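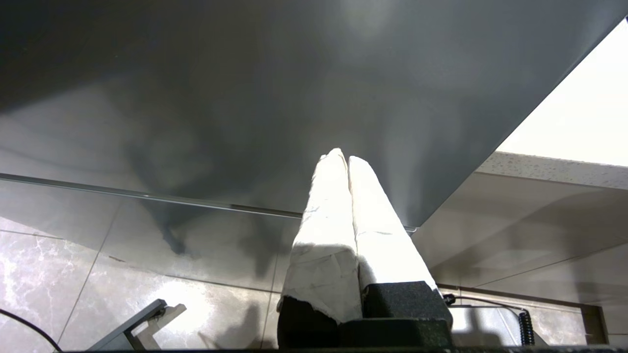
Speaker notes – why we lose the last ten minutes
Pedport Rugby Club, coaches' evening

Print this page | E-mail to a friend

Opening

Say hello, thank people for coming out on a Sunday, and remind them the bar stays open afterwards (pause for the cheer). Then get straight to it, as I have a habit of spending a quarter of an hour on the parking.

I want to talk tonight about the bench. I've been coaching one side or another at Pedport for longer than my knees would like, and I still find that we give hours to the starting fifteen and then pick the replacements in the car park. We tell a lad he's on the bench as though we were giving him bad news from the doctor, and then we wonder why he comes on looking as if he'd rather be at home.

The Brimon match

Most of the room will remember this one. Leading 24 points to 17 with the clock running down, and I sent on an entire front row in one go because that was what I'd written on the back of my hand at lunchtime. They hadn't packed down together since pre-season. First scrum went backwards, second scrum was a penalty, and you know the rest. Don't dwell on it! But do own up to it, as it was my decision and the players took the blame for it in the clubhouse.

Point to make: a plan for changes is a good thing to have, but you must be willing to tear it up if the front row you've got is winning.

Jardine, away

Tell this one slowly. Wet pitch, wind straight down the valley, and our fly-half limping after 34 minutes. The lad who replaced him had been told on the Thursday exactly what might be asked of him, and he'd run the team for half of training. He kicked for the corners, kept talking, and we came home with a draw we were very pleased with. He wasn't our best player by a long way, bless him. He was ready, and that's what I'd like people to take from it.

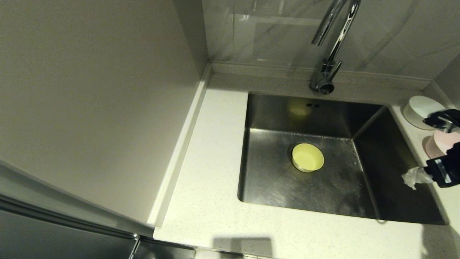

What I'd ask you to try

- Name your bench when you name your starters, and read the names out in the same voice.
- Give the replacements 2 full sessions' worth of line-out calls before a league match, with the real hooker throwing in.
- Talk to them at half-time. A quiet word about what the other side are doing at the breakdown is plenty.
- Have them warm and moving by 40 minutes, even if you've no thought of using them yet.
- Afterwards, ask them how it looked from the touchline. They've often seen more than you have.

(If time is short, skip the line-out point and come back to it in questions.)

Ristberg tour

Mention that the tour squad will be bigger than usual, so everybody gets a start and everybody gets a turn on the bench, captain included. Some grumbling likely. Let them grumble – then ask for questions, and keep an eye on the clock as the kitchen wants to serve at half past eight.

3 comments | 11 shares

Contact the club | Copyright Pedport Rugby Club | Back to top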